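Lernside checkpoint closed again?

dnyitrai
Police had the Jatton road blocked at the Lernside checkpoint this morning. The officer said two men were detained overnight and gave no names.

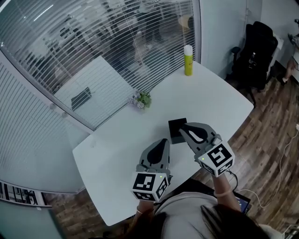 Traffic was backed up past the fuel station, so take the Sondach turn if you can.

ileana_c
Radio said four men, all held over the December depot break-in.

dnyitrai
I only heard two. Could be a second raid — I was there at six.

s.poojary
Sondach turn is shut to trucks. Cars were getting through.

lgrewal
Closing a main road for hours over a burglary is too much. 300 people work on that side.

ileana_c
Guns were taken from that depot, Lalit. I'd rather wait in line.

lgrewal
Then they should post a notice the night before.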